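Tasbridge Neighborhood Readiness Project
Progress report to the Brastier Fund, November

Print this page | E-mail this page
Reading time: 2 min

Dear Catrin Pugh and everyone at the Fund,

It has been a busy and mostly happy stretch since we last wrote, and I hope you'll forgive me if I run on a bit. Your grant has now put flood kits into 362 homes on the low side of Tasbridge, and 62 of those went to households where someone uses a wheelchair or oxygen (we had hoped for 60, so we're very pleased!). Each kit has a flashlight, a whistle, a water jug and the evacuation map, which we finally got printed large enough to read without glasses.

We also held 2 evening talks on keeping a food shelf at home, enough for three days without power. People had plenty to say about what their families will really eat cold, and the talks ran well past nine both times.

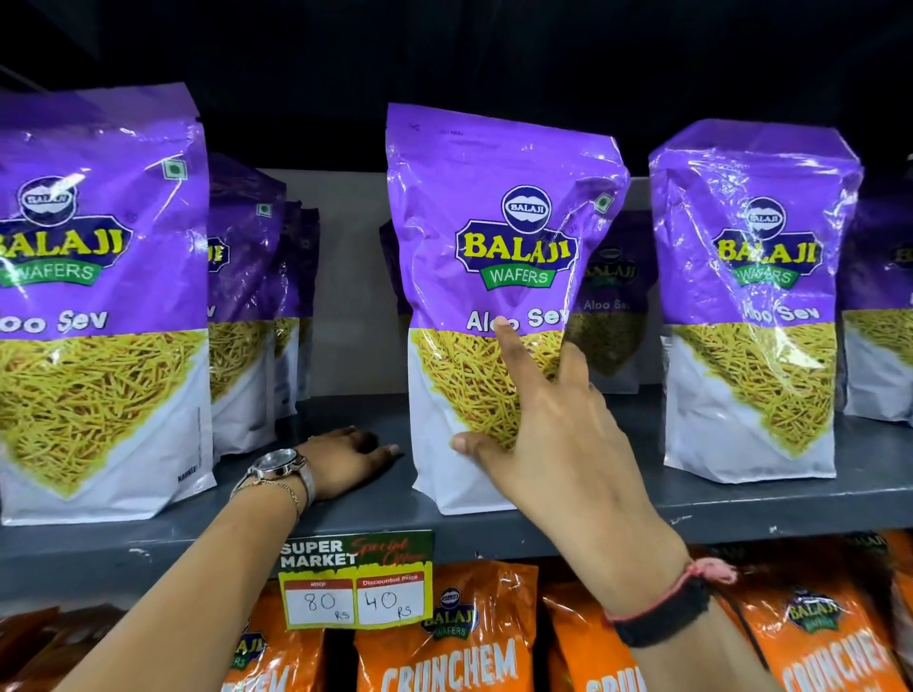 Packets of Aloo Sev on a store shelf.

The phone tree has been slower going, I'm sorry to say. The Custik alert system still drops calls to landlines, and we have gone back to paper lists on the streets near the river until it's fixed. The siren test went off at 10 a.m. as planned and was heard clearly everywhere except the top of Mill Lane.

Next we'd like to train block captains and run a full walk to the school shelter before spring. The spending sheet will follow separately.

With warm thanks,
Meinir Price
Project Coordinator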